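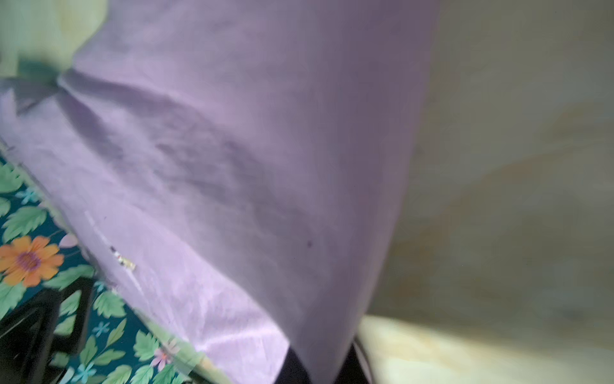

*Tissu lilas posé sur un imprimé à fleurs.*

## Linge de maison : le point sur le tri et le pliage

Le tri des textiles de l'atelier Elora a repris en octobre. Le stock compte 484 pièces, entre les draps, les nappes, les coupons et les rideaux. Une partie vient du dépôt de Telturen, fermé depuis l'été, le reste a été apporté directement à l'atelier.

Les tissus unis et lisses demandent plus de temps que les autres. Ils glissent sur la table, se rouvrent dès qu'on les lâche et marquent au moindre pli mal placé. Sur le lilas de la photo, les plis en biais se voient bien, surtout vers l'endroit où l'étoffe se resserre. On remarque aussi un petit point sombre et, près d'un bord, un minuscule éclat clair, peut-être un fil ou une peluche. Ce genre de détail se repère mieux à plat, avec une lumière de côté.

L'imprimé vert et bleu canard, avec sa fleur orange à cœur rose, est plus facile à vivre. Les motifs cachent les faux plis et il suffit de suivre le dessin pour garder les bords droits.

### Comment nous procédons

Chaque pièce est d'abord ouverte entièrement et regardée des deux côtés. Les peluches et les fils s'enlèvent à la main ou à la brosse souple. Pas de rouleau adhésif sur les satins : il laisse parfois un film qui retient la poussière. Une tache ou un point suspect est signalé par une épingle à tête blanche piquée dans l'ourlet, jamais au milieu du tissu.

Viennent ensuite les mesures. Les coupons de moins de 70 cm vont dans le bac des chutes, à disposition de l'atelier couture. Les autres sont pliés en deux dans la longueur, puis encore en deux, et enfin en trois. Les tissus brillants se plient endroit vers l'intérieur. Pour les plus fragiles, nous préférons le rouleau – c'est plus encombrant sur les étagères, mais les plis ne se fixent pas.

Les unis sont rangés par couleur, les imprimés par taille. Les mauves et les violets occupent pour le moment l'étagère du bas de l'armoire Bellamy, à l'abri de la fenêtre. Ces teintes passent vite au soleil et plusieurs coupons de l'an dernier ont gardé une bande plus pâle le long du pli.

### Ce qui reste à faire

400 pièces sont triées et étiquetées. Les dernières sont surtout des nappes et de grands draps, à déplier à deux. Elles attendent dans la salle Kurneck, qui reste ouverte aux participants à partir de 14 h. Merci de laisser la grande table dégagée en partant.

Il nous manque des housses en coton, format drap, et des étiquettes à coudre. Les housses en plastique ne conviennent pas, même neuves. Les cintres, en revanche, sont en nombre suffisant.

La vente des coupons aura lieu une fois le tri terminé. Les pièces tachées seront proposées à part, à prix réduit, avec l'épingle laissée en place pour que l'acheteur voie le défaut.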